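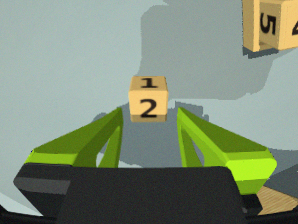

Gripper alignment on the block cell came first, and it ate most of our hour again. I'm typing these up from my own scribbles, so shout if I got something wrong. We agreed the simulated cell gets set up before anyone touches the real one in Toledo, and that the approach pose is the thing to fix. With the fingers open and the cube showing its 1 and 2, the gap on the right is a bit wider than the one on the left, and I'd like those even before we let it close. The Murier folks think it's a tool offset. I think it's the mount, but I lost that vote, so offset gets checked first.

Mavbridge site meeting, Wednesday, April 21, 2021. Eleven of us on the call, which is a record!

Last meeting's notes: approved, with one fix. I had written that the cell ran 768 cycles between greasings and it should have been 1172. Sorry – I read the wrong column.

Finger care. We went back and forth on this one for a while. The green fingers get wiped down at the start of each shift, dry cloth only, no solvent. Check the tips for nicks while you're there. If one finger is worn, swap both and rerun the centering routine (please, please don't skip the rerun, we did that in the winter and spent a whole afternoon chasing it). Spares live in the gray cabinet and the key is at the front desk.

Shadows. Somebody asked if the shadows in the sim could be throwing off the number reader. Could be. I'll do one run of 336 picks with the lights as they are and another with them softened, same start positions, and bring both logs next time.

Curirard service visit. They can come in August for the wrist joint and the cable check. Toledo wants it sooner. I'm calling them back to ask, and in the meantime we keep the speed where it is.

To do before next meeting: Murier checks the tool offset and sends me the numbers. Toledo orders two pairs of fingers. I do the lighting runs and the phone call. Mount bolts wait until the offset is settled.

Same time next month, same link.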